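Karim Berrada started driving for the Boateng lunch club in April, when it had 14 members. It now has 61, and most of them live alone.

"I only meant to do it for a month," he says. "Then you get to know people - who likes the front seat, who wants the radio off."

The club meets at the Nurnitz day centre, and the minibus goes out 2 mornings a week. Berrada does the longer route. He says the hardest part is getting people to come the first time.

"I knock, have a chat and leave it there. Some say yes on the third visit."

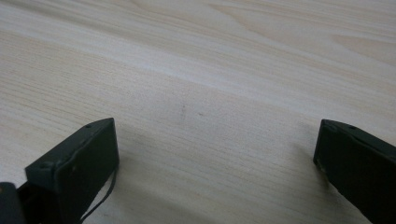
A bare wooden tabletop.

The club would like a second bus. "We've got a waiting list," Berrada says. "I'd rather we didn't."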